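Budget stuff again, quick one before I forget. Zemis quoted us for spare fingers and it came in over what I'd set aside, so the second Driltine hand waits til December. Hands eat money – arms don't, so far.

Already down 600 on cables and mats. Another 117 for wrist covers, didnt see that one coming.

Orange bottles, green mat:

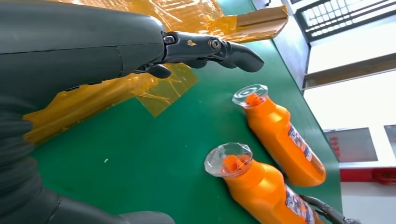
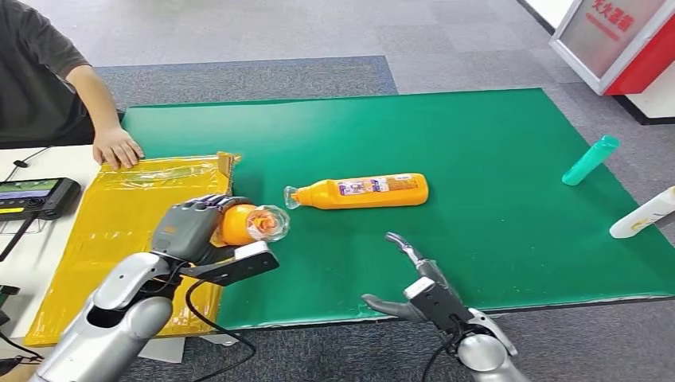
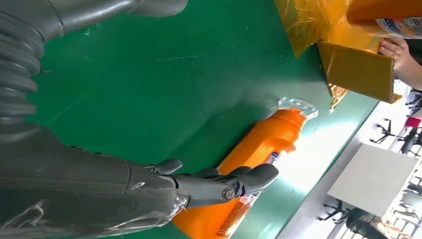
Next question is Uniritz or stick with Zemis for teh spares. Leaning Uniritz. Will ask for a price on 20 fingertips and go from there.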